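Toft Refurbished Tower, Barebones (no CPU)

Home > Desktops > Barebones and Project Machines > Toft tower

In stock. Ships from our Hillamstead warehouse. Order by 2 p.m. for same day dispatch.

Full size desktop tower, ex-office, sold without processor. For builders, tinkerers, anyone with a compatible CPU sitting in a drawer. Dark case, metal inner frame, carry handle on the front. Side panel comes away and everything is right there in front of you once you lay it down. Easy to work on, lots of room for hands.

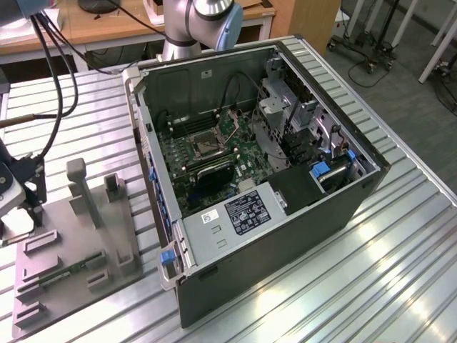
Toft tower, side panel off. CPU socket empty.

What you get

Case with side panel
Motherboard, socket empty, retention frame and lever in place
Power supply, fitted
Drive cage with blue release latches
Internal cabling as found
Power cord

What you don't get

Processor
CPU cooler
Operating system
Keyboard, mouse, monitor

Memory and storage vary by unit, pick from the drop-down. Base price is no RAM, no drive. Add 8 GB for a bit more, we fit it before it goes out. Drives are wiped or new, your choice, see the Enine storage page for sizes.

Condition

Grade B. Expect light scuffs on the outside, maybe a sticker or sticker residue. Insides blown out with air before packing. Some units still have the old asset tag on, we peel them if we see them but we dont always see them.

Socket pins are checked under a magnifier before listing. Please check them again when yours arrives and BEFORE you put a chip in. Claims for bent pins have to reach us within 3 working days, with a photo. After that we can't tell who did it, sorry.

Fitting notes

Lay the tower on its side, open side up. Unplug it first, obviously. Lift the lever, open the frame, drop the chip in by its corner marks, no pushing. Close up, lever down. Paste, then cooler. The cooler is not included so measure before ordering one, clearance is fine for most low and mid height types. The Loson slim cooler fits, we sell it seperately.

Memory goes in the black slots beside the socket. Two sticks, matched, works best.

Cables loop over the top part of the board. Move them aside gently while you do the socket, then tuck them back so nothing touches the fan. The power supply label with the ratings on it faces you with the case open, so read it before adding a big graphics card.

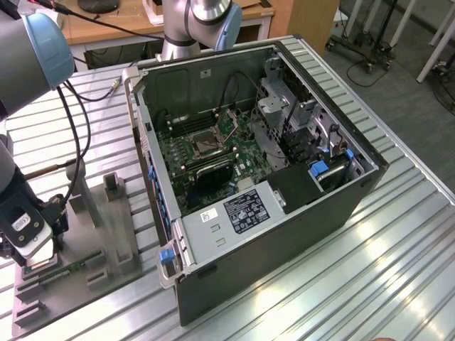 Bought two of these for the spare room, says Renske. First one took a chip and booted right away, second one wouldn't post until the memory was reseated. Would have liked the cooler measurements on the page. Packing was good, double box.

Reply from the shop: thanks, measurements are going up this week. Reseating the RAM is always worth a try first, it can shift in the truck.

Shipping and returns

Heavy item, goes by ground. Returns OK in the original box, you pay postage unless it's our mistake. 2 month warranty on power supply and board. Doesn't cover anything you add yourself.

Also in this range: Toft small form factor, Enine drive carriers, Loson slim cooler.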